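Vasero open day, Boscombe

Vasero opened its blending plant at Boscombe to trade customers on Friday, July 25, 2025. I went along with Isauro Arellano, who buys for our workshop. We have used their gear oils since January and wanted to see the place before moving the rest of our order over.

Arrival and safety talk

Sign-in was at the side gate, not the main entrance printed on the invitation, so a few people were late. We were given boots, glasses and a visitor badge. Kenna Gourlay, the site manager, gave the safety talk and then took our group round. There were 17 of us, mostly from independent garages, plus two men from a marina and one from a haulage firm.

Base oils come in by road tanker and go to the storage tanks behind the building. Each delivery is sampled before it is pumped across. We were told a failed sample means the tanker goes back full, and that this had happened twice this year.

The blending hall

The hall has four large vessels and one small one for short runs. The small one is used for the additive range, including Sanard, their diesel system cleaner. A batch of marine engine oil was being mixed while we were there. It was noisy and I missed part of what was said about heating times.

Filling is on two lines. One does one-litre and five-litre bottles, the other does drums. The drum line was stopped for a seal change, so we only saw the bottles. Labels for the export customer Manríquez go on by the same machine, with a changeover of 19 minutes according to the operator.
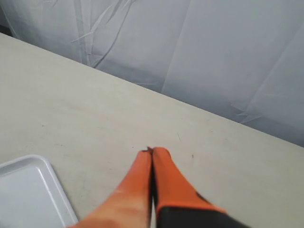

Laboratory

The lab is upstairs and smaller than I expected. They test viscosity, flash point and water content on every batch, and keep a retained sample of each one on numbered shelves. Customers can send in used oil for analysis. The charge is £53 per sample, or free for accounts taking over 300 litres a month.

Isauro asked about cold-start performance in older vans. He was given a data sheet and a straight answer, that the thinner grade would suit some of ours and should be kept out of the two oldest.

Lunch and getting home

Sandwiches and tea were served in the canteen. Price lists were on the table by the door, with the new drum deposit on the back page. Parking is tight, and anyone coming by van should use the lower yard. We left at half past two and have asked for a quote on the five-litre packs.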